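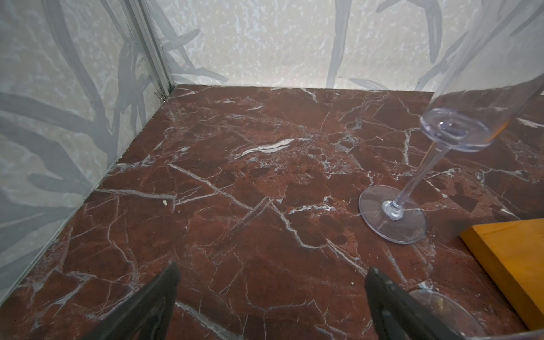 Nusura: If you're keeping red marble you can forget the wine glasses for a start. One knock and you're finding bits of stem until April. Mine is the same sort of stone and it has had two of my good ones already.

tilik_lane wrote:
Thanks for the encouragement. For anyone joining now, we have marble of the dark red, white-veined persuasion, leafy grey walls that we did choose, on purpose, sober, and a budget that has been mostly spent on the walls. The question was where the stemmed glasses should live. The cupboard is full of mugs from places neither of us has worked in years.

Peng
Hang them upside down off a rail. Done.

Nusura: Hanging is fine until you're tall. Ask my forehead.

Randale
Disagree with both. Get a stand. Mine is one of those twirly metal ones, it was 11 quid at a car boot and it has outlived three corkscrews and a marriage. Glasses go on it, they stay on it, you pick one up when you need it, which in my house is often.

Peng
Those curly ones are hideous. It looks like something you'd find on the sweet trolley of a hotel that's about to close.

Randale
I like a sweet trolley.

tilik_lane wrote:
Well, too late, I've come down on Randale's side. Gold, with curly arms, two glasses on it, back of the marble and out of elbow range.
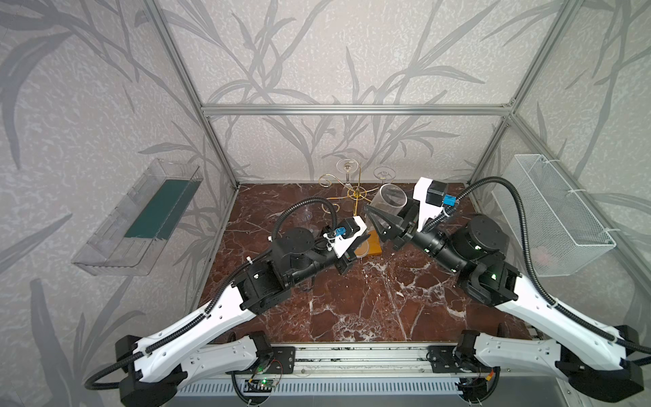 I did look at a rail first, Peng, before you start. The one I fancied was 149 and the fixings were extra, and I'm not drilling into leaves that took me a whole weekend to line up. The white wire basket on the wall is staying as well. I'm told it's for "bits". The clear bin on the opposite wall is for bits too, so we are now very well off for bits.

Nusura: Two glasses is optimistic. What happens when people come round?

tilik_lane wrote:
They bring their own or they have a mug.

Peng
I'll give you the gold goes with the red. I won't give you the curls.

Nusura: Does anyone put felt under the feet of the stand? Mine left a ring and I've had vinegar suggested, which I don't trust.

Randale
DO NOT put vinegar on marble. It eats it. Soapy water and a soft cloth, and felt pads, 5 for a pound on the market on a Monday. Why 5 when most things have four feet I couldn't tell you.

Nusura: Spare for when the cat has one.

Peng
Still think a rail.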